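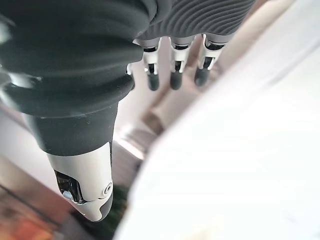
**Where Does It All Go? A project on clothes that land on the sofa**

Home and Living Spaces course, final report
14 Aug 2021

So my project started with an argument over a sofa! My roommate Harish Kandpal and I share a place in Kadlow, and for most of the spring we had a sofa that nobody could sit on. Clean shirts, shirts that had been worn for an hour, towels, somebody's gym shorts, all in one big heap. When our instructor, Dario Fiore, asked us to pick a small problem at home and try to fix it cheaply, I didn't have to think very long.

The question I wrote on my proposal was: can a couple of open baskets on the floor keep clothes off a sofa better than a hamper in the bedroom does? It sounds like a tiny question, and Mr. Fiore did write "is this enough?" in the margin, but I promise I had plenty to do.

## What we had before

The hamper was a tall one with a lid, and it lived behind the bedroom door. To use it you had to walk down the hall, shut the door behind you, and lift the lid. I know, poor us. But after a long day we just didn't do it, and the sofa was right there, big and soft and exactly at dropping height.

I kept a notebook through June and wrote down what was on the sofa every evening before bed. (Harish hated the notebook.) The thing that surprised me was how little of it was dirty laundry. Most of the heap was what I ended up calling "in-between" clothes: a hoodie you'll put on again tomorrow, a shirt that's clean but hasn't been folded yet. Those don't belong in a hamper and you don't really want them back in the closet either, so they have no home.

## Picking the baskets

I read a few articles on entryway storage and one very long forum thread from a user called Rajput, who had tried everything from hooks to a ladder leaned against the wall. Hooks were out for us because our lease says no holes. A storage ottoman was out because of money. What I liked in the thread was the idea of something open and low, so you can toss a thing in without stopping.

I went with woven rattan. I looked at plastic bins first, and they would've been easier to wipe down, but Harish said if they were going to sit in the living room they had to look like they belonged there. Fair! I bought them at a secondhand shop named Inik. I also wanted handle slots you can get your fingers into, so that moving a full basket to the bedroom is one trip.

The front one is more of a tray than a basket. I went back and forth on that. Low sides mean you see everything and nothing gets buried, but they also mean it overflows fast.

## Where to put them

I tried three spots.

**By the front door.** Great for shoes, useless for clothes. We walked right past them every time.

**Next to the TV.** Better, but you had to cross the whole rug, and the sofa won again.

**Right up against the front of the sofa, on the rug.** I was worried about tripping, and I did kick them a few times the first week. But it worked the best by far, since your arm is already headed in that direction. The rug also keeps them from sliding, which they did a lot on the bare floor.

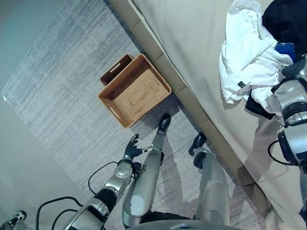 *The baskets in their final spot against the sofa, with clothes still waiting on the cushion.*

As you can tell, I'm not claiming we turned into tidy people. There are still days with a white thing and a black thing piled up on the cushion. The difference is that clearing it takes a minute now and used to take a whole evening of sighing.

## The sorting rule

At first we had no rule and both baskets filled up with a mix of everything, so I made one. Front basket is for things you'll wear again. Back basket is for things that need to be washed. Clean laundry isn't allowed in either one, it gets folded on the sofa and goes straight to the bedroom.

I tried adding labels, little paper ones tied on with string. They lasted two days and then I kept finding them on the rug, so I quit. We knew which was which anyway.

Light colors were a small headache. A white shirt under dark jeans in the wash basket picked up a bit of lint, and I'd like to try a cloth liner if I keep going with this.

## What I learned

The walk to the hamper mattered much more than I expected. I'd been thinking of it as a laziness problem, and Mr. Fiore kept telling me to think about it as a distance problem, which was annoying and also right. Once the basket was closer than the bedroom, we used it.

I also learned that the lid was doing real damage. Harish asked me to try the old hamper next to the sofa for a few days, just to be fair to it, and we both kept laying clothes on top of the lid!

One thing I'd change is the notebook. I wrote stuff like "medium pile" and "pretty bad," and when I sat down to make my chart I had no idea what I'd meant. A photo every night from the same corner would've been so much easier to compare.

The baskets are staying. Harish wants to get another one for blankets, and I've said yes as long as he's the one who carries it home.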